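Gallery > Rooms > Upstairs at Skukell

Quick set from the landing table. Wood top, curvy edge that follows the handrail. Flowers at the far end, print laid flat while we decide on a wall, black cloth still in a heap.
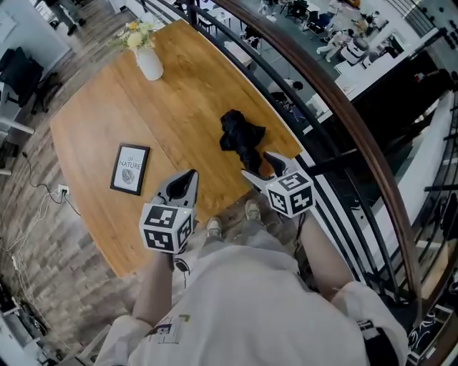
By Panagiotis Spahić

Print says OF NATURE, little leaf drawing under it. Love the pale yellow in teh vase.
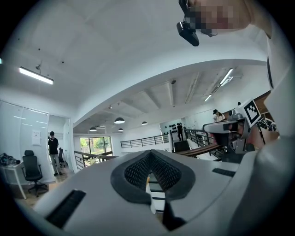 Potport, June — four black dome pendants over the open bit, strip lights either side. Keeping the domes.

Cloth next. Needs a shake and a fold

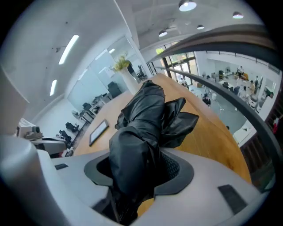

then the print goes up, 2 hooks, done. More soon.

© Skukell | Contact | Back to top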